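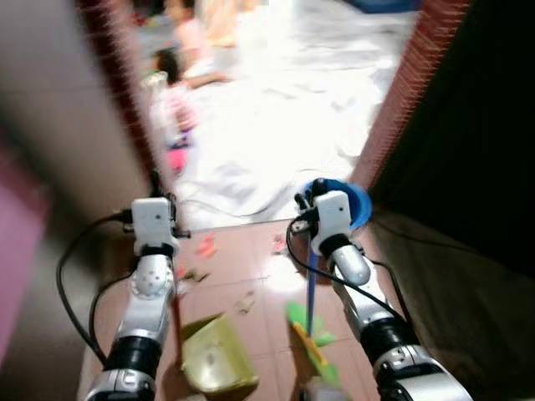

Joelle Nasrallah
Lecturer in Popular Music Studies

Figure 4. Two robot arms reaching into a narrow doorway, the left gripper empty.

4. Late phrasing and the claim of feeling

The idea that a great ballad singer lags behind the beat out of feeling is old, and it has been repeated so often that few writers now bother to support it. In its usual form the claim has two parts. The first is that the singer enters late, compared with the band. The second is that the lateness comes from a response to the words. I have no quarrel with the first part, which can be measured. The second deserves much harder questioning than it has had.

The Li collection, on which most recent work depends, holds 283 vocal sides recorded for the Zikura label with small orchestra. Around 2,700 phrases have been timed from it, each marked at the first vowel of the voice and at the nearest downbeat in the rhythm section. The timings are careful and I rely on them here. What has been built on them is another matter. Earlier readings grouped the phrases by subject (loss, longing, contentment) and found that singers came in later on the sad ones. This was taken as proof that the lyric was driving the delay.

But the sad songs in the collection are also the slow ones. A singer who places a word half a beat late at a ballad tempo is later, in fractions of a second, than one who does the same in a fast number. When delay is expressed as a share of the beat, most of the gap between sad and happy songs disappears. A small difference remains at the ends of choruses. I would be slow to make anything of it. Chorus endings are also where arrangers thinned out the strings, and a voice left alone has more room to wander whatever it happens to be singing about.

The singers themselves are often brought in as witnesses. Killico, whose sides make up a large part of the collection, said in more than one radio interview that he never sang a line until he believed it. Perhaps so. He also made the remark while promoting a season at the Ukitz, and it is worth asking what else a ballad singer in that position could have said. Statements of this kind tell us how performers wished to be heard. As evidence for what set the timing of a particular word on a particular take, they are weak, and the habit of quoting them beside a timing chart lends them a weight they have not earned.

A better test is the repeated take. For 10 songs the collection preserves complete alternates made in the same session. If the lyric governs the delay, the same words should be late by similar amounts each time, or should at least keep their order, with the heaviest words the latest. In six of the songs they do neither. Lines that lag in one take arrive early in the next, and short connecting words are held back as often as the nouns they lead to. The other four songs are steadier, though all four have a written countermelody in the reeds that would have given the singer something to place himself against – a musical reason, and a sufficient one.

The listening study does not rescue the claim. Its 30 listeners rated late phrases as more sincere, but they heard them with the words intact, in a style they already knew. They had learned what sincerity is supposed to sound like. Until the same phrases are played to people who do not understand the language, or with the vowels masked, the ratings show that a convention exists and is understood.

None of this means that the singers felt nothing. It means that the timing data cannot say whether they did. The next section takes up breath length, where the evidence is older and, in places, a good deal better.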